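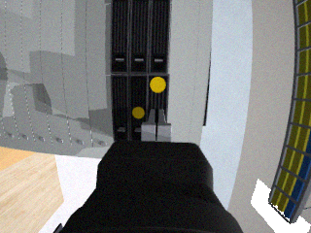

A tall black storage unit divided into two rows.

Natalia Medrano has booked the Clundach music festival for five summers. This one moves to Flostside, a former dairy site outside town, and opens in March with a free concert for residents.

"We outgrew the park," Medrano said. "The last year there we sold 1530 passes and the line for water went out to the road."

Flostside has room for two stages. The larger will carry the brass bands and the Saturday-style headliners, as she calls them. The smaller goes to new acts, 20 of them, picked from 413 applications.

"I listened to all of it," she said. "Some nights I fell asleep with the headphones on."
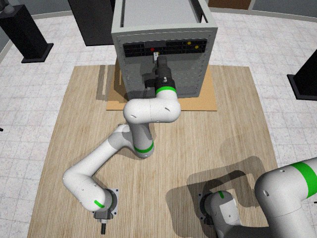 Who is playing

Cortés, a cumbia group with two drummers, closes the first night. Breker, a soul duo, plays before them. Medrano wanted both last year but the dates clashed.

Asked about ticket prices, she said they will stay the same. "People bring their kids and their parents. I'd sooner book one less act."

Gates open at noon. Local food stands are still being signed up.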